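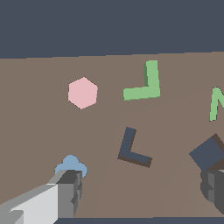
4.3 Running a Simulated Placement Trial

Complete this section before any task program is released from Tastari to a physical cell. The operator must have read Section 4.1 and must be signed in to the Bilo console.

1. Load the shape set and confirm that every piece lies flat on the tabletop and clear of its neighbors. Pieces that overlap at the start of a trial void the result.

2. Set the approach speed to 143 mm/s. Do not raise this value during a trial.

3. Bring the arm down over the target piece from directly above. Stop when the fingers are close to the table and check the clearance in the overview camera view. 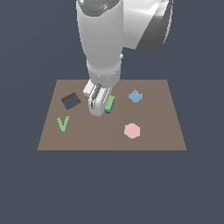
Figure 4-3. Arm lowered beside the green block, overview camera.

CAUTION: A finger that touches the tabletop in simulation will strike it in the physical cell. Stop the trial and record fault code 603.

4. Switch to the wrist view. Both fingers must be visible, with the piece between them and bare tabletop on each side.
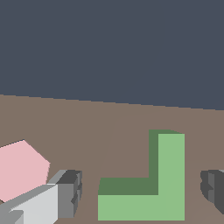
If either gap is closed before the grip command is given, open the gripper, raise the arm and repeat step 3. Do not correct the position by pushing the piece with a finger - this practice is not permitted under the Psarras site rules.

5. Give the grip command, lift, and place the piece. Save the log under Form 1046.

NOTE: Each program requires 4 consecutive trials without a fault. A trial stopped by the operator counts as a fault unless the log shows a console error.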